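Participants wanted: sorting of household packaging at the table

Fjeld is looking for adults to take part in a study of how people separate used packaging materials. Sessions run in March at the Golunport site. The study lead is Solveig Vik.

What you will do

You sit at a work table and handle one item at a time: paper, foil, card, film and similar light packaging. For each item you decide which bin it belongs in, place it there, and state how sure you are on a scale from 0 to 100. Items are presented both flat and crumpled. Part of the study concerns whether crumpling changes the decision, so please do not smooth an item out before sorting it unless the session leader asks you to.

All items are clean and have not held food. Gloves are available on request.

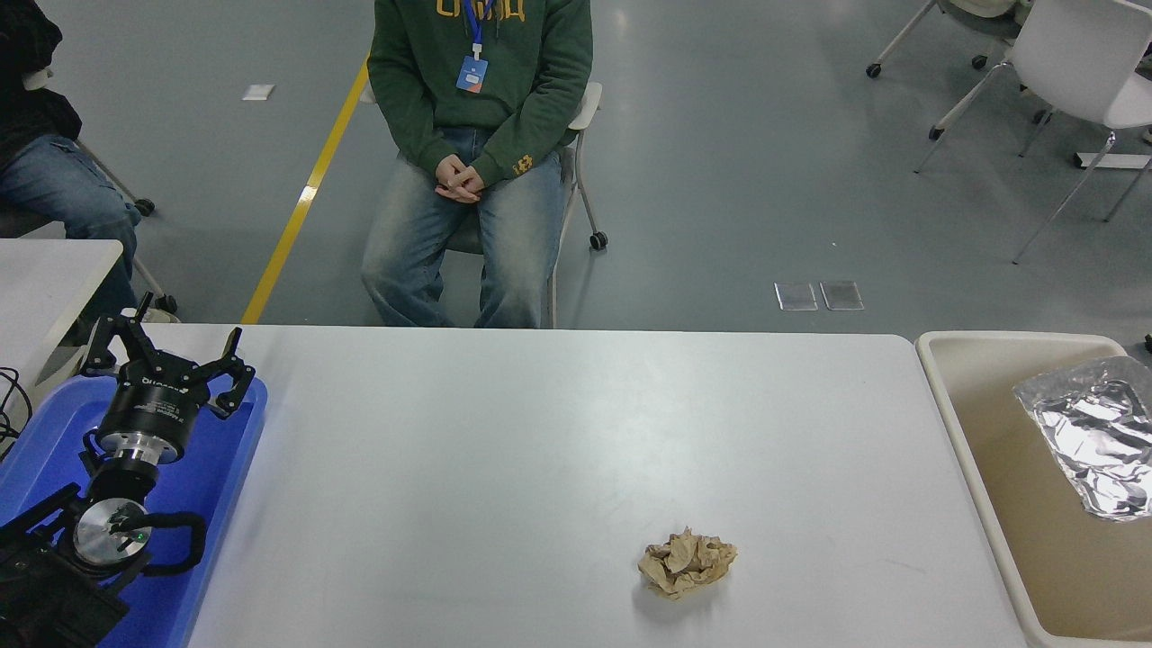 Crumpled brown paper on the table; crumpled aluminum foil in the beige bin.

Each session covers 37 items and is divided into four blocks, with a break after each of the first three. Participants remain seated during a block. Chairs are on casters and can be set at whatever distance from the table you find comfortable. Wear ordinary clothes with sleeves that can be pushed up. Remove rings and bracelets before the first block.

Who can take part

You must be 18 or older, able to use both hands, and able to read printed labels at arm's length, with glasses if needed. You must not work in waste collection or recycling at present. Left-handed participants are especially welcome, as this group is still short by eight people.

Payment and travel

Payment is made after the session by bank transfer. Travel within Golunport is refunded against a receipt. If you stop before the last block, you are paid for the blocks you have finished.

How to sign up

Write to Maj-Britt Kvam at the Fjeld front desk with your name, age group, writing hand, and whether you prefer a morning or afternoon session. The front desk confirms places in the order requests arrive. Bring photo ID to the session.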